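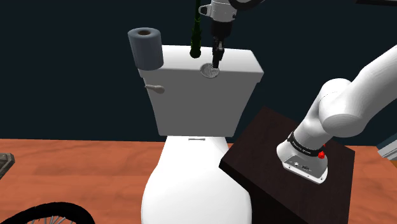 Bathroom task in the simulator, fingertips on the flush button.

July 2025, Jenwood club notebook

Flush task is up in Dalen! Driss got the approach pose sorted, so the arm now comes down over the tank lid and leaves the paper roll alone (it sits back left, a nice extra thing to avoid). Running 80 trials overnight with the button shifted up to 16 mm each way. I really want to see those curves.

To do: try the side lever next, much harder grasp. Mostafa wants softer contact settings first, fair enough. Demo is in October.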